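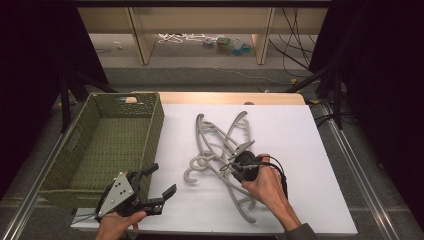

Kokis is a small Python tool that cuts long two-handed manipulation recordings into labelled steps. It reads head-camera video with the signals from the left and right grippers, and writes one segment file per recording. Tangled items are where it earns its keep: with a heap of grey plastic hangers, one gripper can be in among the hooks while the other waits open by the basket, so Kokis keeps a separate track for each hand and never merges them.

Status

Current release: April 21, 2024. Maintained by Heike Oltmanns and Trí Hồ. The label format has been stable since December and we don't plan to change it.

Data

The test set holds 926 recordings, split into 1,648 segments. Labels were checked by hand by Marisol Crenshaw. 41 recordings have a known clock offset between the two grippers — they are listed in offsets.csv and skipped by default.

Install

pip install -e .
Needs Python 3.10 or later and ffmpeg on the path.

Use

kokis split input_dir --out segments
kokis check segments

split writes a JSON file next to each video. check reports overlaps within a hand, gaps longer than three seconds and labels missing from labels.yaml.

Labels

reach, grasp, pull, carry, release, idle. Use pull for any motion that frees an item from others, even if it comes away at once. Use idle for a hand that is in view and still.

Known problems

Thin hooks are often lost by the item mask when they cross the edge of a white board. Grasp times are taken from finger width only, so a closed gripper with nothing in it still counts as a grasp.

Bugs go to the tracker, with the segment file attached.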